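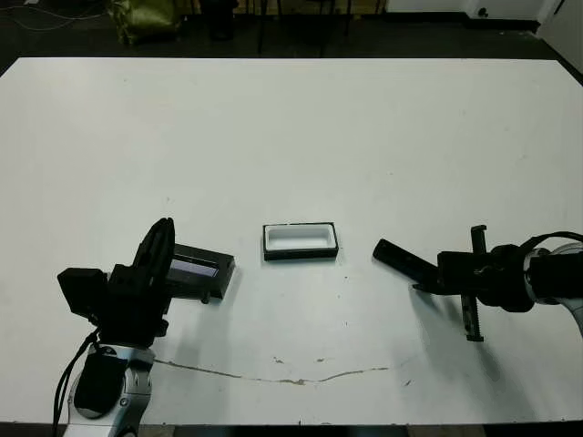
Gerkano Two-Arm Bench Cell
Refurbished, set up for small box and lid work
Listed by Monique Collet, Kaimal Used Automation

Price: $2000 for the fitted gripper and wrist camera package, arms quoted separately
Condition: used, serviced 11/08/2020
Pickup or freight

Hi, I'm Monique, and I look after the benchtop gear at Kaimal. I've had the Gerkano on my own bench since March, so this page is longer than our usual ones (sorry, I like this machine!). It's a pair of light arms that share one table, each with a two-finger gripper, and we've set it up for packing little electronic devices into rigid boxes and putting the lids on. If you're after something that throws cartons onto pallets, have a look at our other pages.

What you get

Two arms with grippers fitted
Cable set, already routed and tied
Wrist cameras and brackets
Arkska control software, one bench licence
One spare pair of fingers per arm
My setup notes, tidied up by Marianna Grabowska, who has much better spelling than I do

The table isn't included. Any flat, solid one will do, but pick a light-coloured top with a matte finish if you can. Most of what we handle is black, and it shows up beautifully on white. Ours is scuffed and has a brownish line wandering across it, and I haven't bothered to replace it.

Fingers and grip

The fingers are the part you'll fuss over most. They're matte black and grip a slim device by its long sides, so the front stays clear for the camera.
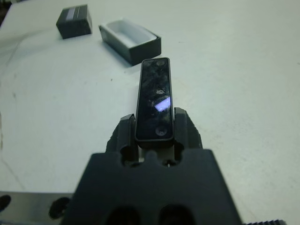 I run the grip force at 30 per cent for anything with a glossy face and 33 for plain boxes. Go higher and you'll start to leave marks, go much lower and the thing swivels on you when the arm speeds up. Glossy panels also throw reflections back at the camera, so try moving your bench light before you start changing any software settings. I lost most of an afternoon to that one.

The rack that drives the fingers wants a wipe with a dry cloth every week, and a tiny bit of light grease once a month. Please don't spray anything at it! Spray gets into the gripper body and then you're pulling the whole works apart on a tea towel.

Setting it up on your bench

1. Bolt both arms down at the near corners and leave the middle of the table clear. Snug the bolts first, run the arms through their range slowly, then tighten properly.

2. Check the cable loops. Each arm needs enough slack to turn its wrist right over without tugging, but a loop that hangs too low will sweep your parts onto the floor. Move the arm by hand with the power off and watch the loop the whole way.

3. Home both arms, left one first. Arkska will let you do them together, but I'd rather watch one at a time.

4. Teach the pick points with real parts. Put a case and a device down between the arms, a little apart and not perfectly square, and bring each gripper in from its own side. Keep it at the slow setting until you're happy. 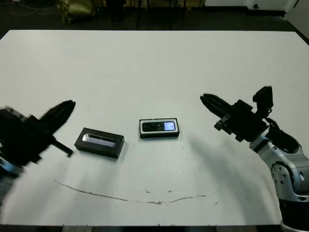 5. Set the handover zone. This is the patch in the middle that both grippers can get to, and only one of them should be allowed in at a time unless you're doing an actual handover. There's a tick box for it in Arkska, under Shared Space.

6. Teach the tray. Use an empty one, long side facing you, and save the position before you go near the lid.

7. Save the lot under a new name. Don't write over my starter file, you'll want it back one day.

Looking after it

Before each session I open both grippers wide and look straight down the fingers. If one tip sits further forward than its mate, check how it's seated before you blame the calibration. I also lay my test parts out in a loose row across the middle and see how the arms line up over them.
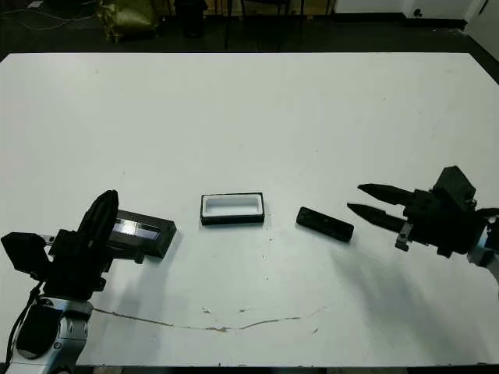 If the arm comes in a touch high or low over the bar-shaped parts, run the short calibration (it's the one with the 96-point grid, takes about as long as making a coffee). The long one is only for when you've had an arm off its base or changed a wrist joint.

Bracket screws work loose with vibration, particularly underneath the gripper body where you don't see them. Nip them up by hand with the little driver in the kit. A power driver will strip them, and the replacement brackets come from Histex and can be slow to turn up.

Known faults on this unit

The left wrist makes a faint tick when it turns quickly. We had it apart and couldn't find any wear, so I've left it alone. There's also some cosmetic scratching on the covers.

Warranty is on the grippers and wiring only. Ring and ask for me or Marianna if you'd like to see it running, and bring some of your own parts along so we can try them on the bench.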